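Sirko is a small dataset of household retirement portfolios, plus the scripts that rebuild it. It exists because I wanted to know how ordinary savers rebalance after a bad month, and the answers I could find were all written by people selling rebalancing.

## What's in it

- `accounts.csv` — 833 accounts, one row each
- `monthly.csv` — stock, bond and cash balances at month end, 36 months per account
- `events.csv` — contributions, withdrawals, and moves between funds
- `notes/` — my reasoning, such as it is

The accounts came from Havinora, a savings cooperative in Mirkevthorpe, which stripped names and account numbers before I got the files. Balances are rescaled so that every account starts at 100. If you were hoping to find out how rich Mirkevthorpe is, so was I.
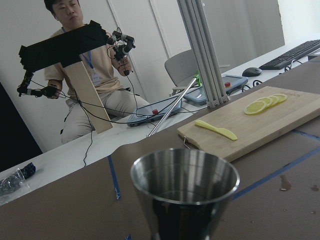 *Steel cup, cutting board and lemon slices.*

## Columns that need explaining

`risk_band` runs from 1 to 5 and is whatever the saver picked on the sign-up form. It has very little to do with what they then bought. Several people in band 1 ("I prefer stability") are entirely in small-company stocks.

`target_stock` is the share of stocks the saver said they wanted. It is blank for 114 accounts. Please don't fill it with the average; I did that in the first version and got a lovely result that went away when I stopped.

`moved_by` is `self`, `auto` or `unknown`. Treat `unknown` as unknown.

## Building

```
make fetch
make clean-balances
make all
```

`make clean` deletes the build folder. `make clean-balances` cleans the balances. I regret the naming, but other people's scripts now depend on it.

The fund prices come from Zavari, our own little price loader, kept in a separate repo. 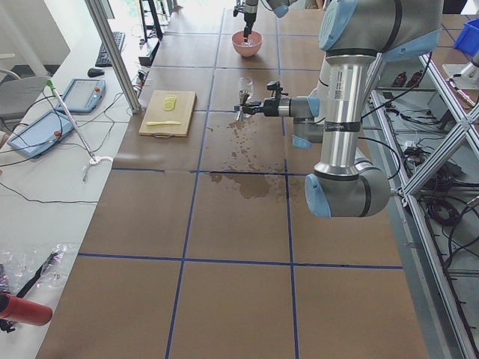
If Zavari isn't on your path, the build stops at the second step with a message about a missing month. The month is fine. Install Zavari and run it again.

## Known problems

- 23 accounts have a withdrawal larger than the balance. They are flagged `check = 1` and left alone.
- Dividends are counted as contributions before the first May in the data, and as dividends after it.
- Fees are missing. They were charged, naturally, just not written down anywhere I could get at.
- Closed accounts keep their last balance until the end of the file, so drop them before you compute anything you plan to show people.

## Use

Fine for teaching, and for research on how often people touch their savings. Bad for forecasting returns, and I'd rather not hear about the trading bot. One cooperative in one town doesn't stand in for savers in general.

## License

CC BY 4.0 for the data, MIT for the scripts. Bug reports go in the issue tracker, with the account row pasted in.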